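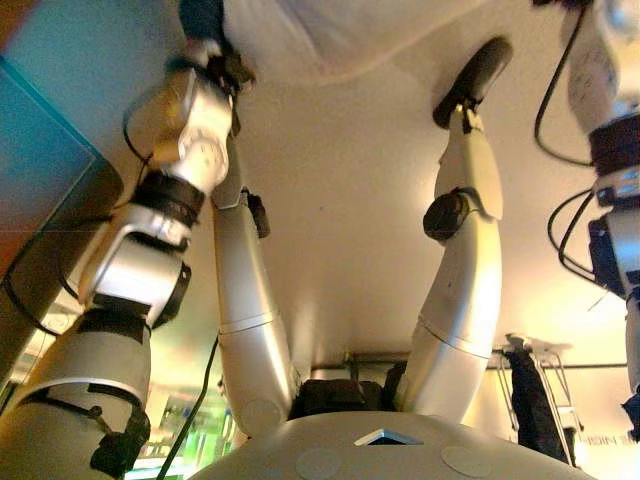
White arms raised in front of a cream surface.

Hardening off tomatoes – how long do you really give them?

Vusard
Posted Friday, April 4, 2025

I have tomato and pepper seedlings under lights in the basement. They went into 4 inch pots last weekend. Last frost here is usually the first week of May. Every guide says seven to ten days of hardening off, but I work days and can't carry trays in and out every few hours. Has anyone done it faster without losing plants?

Hamdan
Posts: 1,029

Three days is enough if you pick the days. Wait for a cloudy stretch with no wind, put them on the north side of the house and leave them there. I bring them in at night only if it's going below 50. I've done it this way for years and get a few bleached leaves at most.

Iko
Posts: 169

I would not do three days with peppers. Tomatoes will grow out of it. Peppers sit there and sulk until the end of June. I lost most of a tray of Hungarian wax that way, and the ones that lived never caught up.

Hamdan
Posts: 1,029

Were yours in full sun? Mine don't see direct sun until they're in the ground, and then I put row cover over them for a week. So you could say the cover is the rest of the hardening off.

Iko
Posts: 169

Morning sun only, until 10 or so. It was windy though, that could have been it.

Then it isn't three days. It's three days plus a week under cover.

Zastard
Posts: 881

Run a fan on them in the basement starting now – low, a couple of hours a day. The stems get thicker and the wind bothers them less later. Also let the pots dry a bit more between waterings. Then start outside on a Saturday so you're home for the first 2 days.

Vusard

I have a small fan I can put on a timer. What about a cold frame? My neighbor has one I can borrow.

Zastard
Posts: 881

Fine if you prop the lid before you leave for work. Closed on a sunny day it will cook them, even in April.

Iko
Posts: 169

Agree on the lid. And keep the peppers in until the nights stay above 55.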